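February 1, 2025
By the Neighborhood Desk
3 min read

I met her in the back booth of a diner in Gresville, and before I could get my coat off she was already talking. She spent years reviewing complaints against the Gresville police, and she left the job in December with (her words) "a bad knee and a lot of opinions."

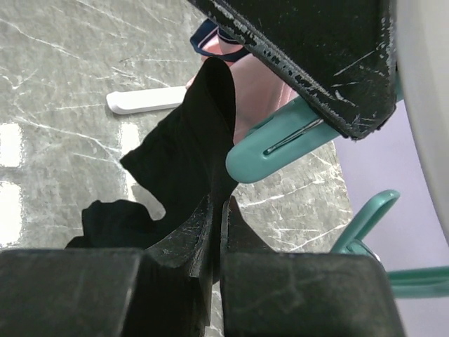
Gresville Courier | Public Safety & Courts Team

I wanted to know about the Pondar Street stop, the one everybody in town has argued over. She wouldn't go near the officers' names, and fair enough! But she was happy to talk about the paperwork.

"The report was 68 pages," she told me. "The part about what went wrong with the radio was one paragraph. I read it on my porch and I got so mad I had to go walk the dog."

I asked how many complaints her office had open when she left. She didn't even blink. "It was 715. And we had four people."

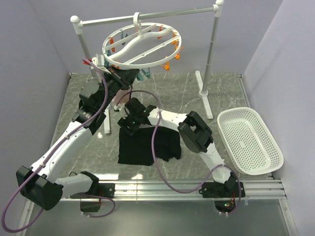
Drying rack with a round hanger on its top bar.

So does a complaint ever go anywhere? Sometimes, she says. She told me about a man from the Rondwood apartments whose door was broken down by mistake. He wanted an apology and the price of the door, and he waited months for both.

"The door was $900," she said. "The letter saying sorry was free, and that's the one they fought over."

I laughed, and then felt a little bad about laughing, and she waved it off and ordered more coffee.

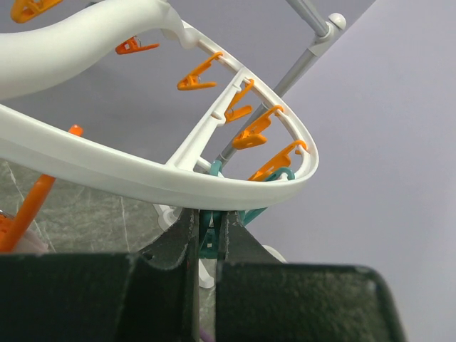
We got onto the new rules after that, the ones that give the city a deadline to answer each complaint. She likes them on paper. She'd like them more with a bigger staff, and she wants the Yupanqui Avenue office open on evenings so people with day jobs can walk in and file.

"You shouldn't have to lose a shift to tell somebody your door got kicked in," she said, and then she asked me for the check.

We use cookies to remember your settings. Accept | Manage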